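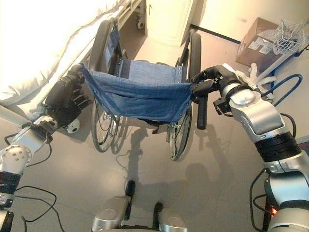

4.2 What the two-arm build can and cannot show

Claims about home-built care robots tend to rest on a short clip and a parts list, and we do not think either one is enough. The Katov build was put together in the shared workshop at Flastcombe over two winters, mostly from secondhand arm segments, and its makers described it to us as "ready for chair work." We were asked to check that. Our first doubt was about contact. In Figure 1 both push handles of a folding wheelchair are held at once, the left by a black hand with jointed fingers and the right by a compact gripper clamped where the blue seat fabric wraps over the frame. A hold like this is easy to count as a success, and the Zeman scoring sheet does count it that way. We do not. Fabric caught between a gripper and a tube can slide while the gripper stays fully closed, and the arm has no means of telling the difference. The two hands also differ in kind, so any statement about "the grasp" hides two separate problems. The loose cables across the floor are a third matter, and one the builders had not listed among their risks.

We logged 488 attempts at handle contact. Trials were split into blocks of 50 where the battery allowed it, with the chair put back by hand at the start of each. The builders' own log and ours agreed on when the hands closed but often parted ways on whether the hold was any good, and we have kept both sets of marks. Readers who want one success rate will not find it in this section — we could not settle on a rule that all of us would defend.

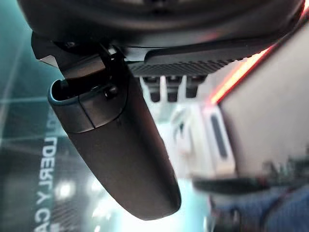 The wrist camera raised a different kind of doubt. The Ulum software treats the wrist view as a check on the head view, on the theory that a closer look must be a better one. That may hold for a bare bench. In a cramped space with glass, glare and dark plastic at close range, we saw little reason to trust it more, and the software offers no way to trust it less. Four settings control how the two views are weighed. The builders had changed all of them by hand between sessions and kept no record of the old values, so we cannot say which of our early trials can be compared with the later ones.

None of this makes the build a poor one. The joints are tidy, the wiring can be reached, and a person with basic tools could repair most of it on a Saturday. Our objection is to the word "ready." Section 4.3 repeats the handle trials with the scoring rule fixed in advance and the weights locked.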